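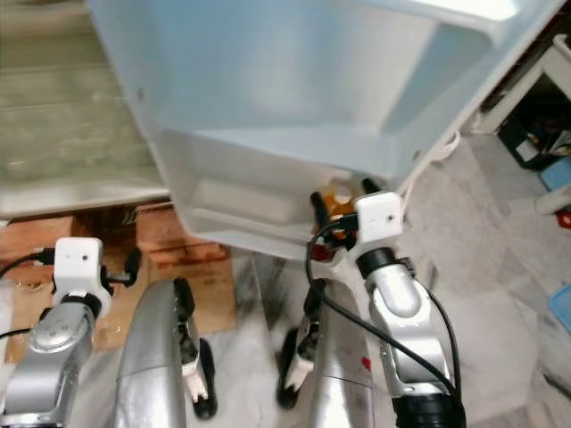 Are floating nests counted as the same nest if they drift? That came in from a reader in August, along with a grumble that the old README never said what a nest was. Both fair. If a coot's nest comes adrift with the eggs still in it and the bird still sitting, I keep the same nest number and put D in the moved column. If she gives up and builds again it gets a new number, even if it's in the same clump of reeds.

Murkance: coot and moorhen nest records

I've been walking the same bits of water near Stunham for years, writing down where coots and moorhens nest and how they get on. Murkance is my notebooks typed up, more or less as I wrote them. There are two files:

nests.csv - one row per nest, 849 rows
visits.csv - one row per visit to a nest, 2925 rows

They join on nest_id. Some nests have only the one visit, usually because I spotted them late or the path was under water.

Where the records come from

Two sites. Workarik is the old gravel pit, with deep water and reeds down the far side, and it's mostly coots. It has 173 of the nests. Everything else comes from Pruitt, a long slow drain with brambles hanging over it, and moorhens absolutely love it! I can get along the whole of Pruitt on foot, but at Workarik I only see what shows from the bank, so please don't compare the two totals and decide there are more birds on the drain. There may well be, but these files can't tell you.

Columns in nests.csv

nest_id: W or P for the site, then a number. Gaps in the numbers are typing mistakes I've taken out.
species: coot or moorhen.
support: what the nest was built on or in (reed, willow, bramble, floating, other). A nest on a half-sunk branch goes under willow if the branch is still attached to the tree, and other if it isn't.
moved: D for drifted, otherwise blank.
outcome: hatched, failed or unknown.

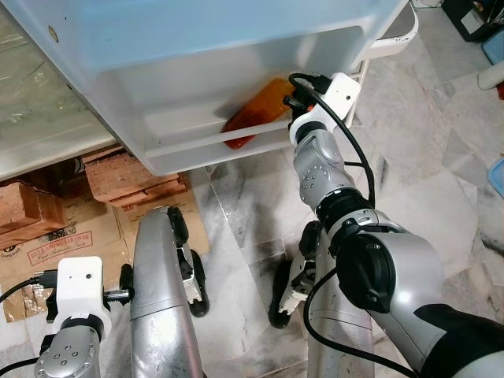 Outcome is the column I'd be most careful with. I only put hatched if I saw chicks in or right beside the nest, and failed means cold eggs, broken eggs or a nest washed out. An empty nest with no other clue is unknown, and there are 183 of those. Moorhen chicks are off and hiding in no time, so I'd guess a good many did fine, but I haven't gone back and changed any of them.

Columns in visits.csv

nest_id: as before.
time: start of the walk, so everything on one walk shares a time. Mostly 7 am.
eggs: blank if I couldn't see in, 0 if I could and there weren't any. Please don't fill the blanks with noughts (I did this myself once and made a very sad graph).
chicks: the most I saw at one go.
notes: whatever I scribbled. "Pike?" means I was feeling suspicious.

Known problems

Moorhens sometimes lay in each other's nests, and I can't tell whose egg is whose, so a very big clutch may be the work of two hens. Exact positions are left out on purpose. The early Pruitt notebooks got wet and a few egg counts are best readings - they have "smudged" in the notes.

Using it

Help yourself for anything you like, just say it came from Murkance. If you find a row that looks daft, send me the nest_id and I'll look it up in the notebook.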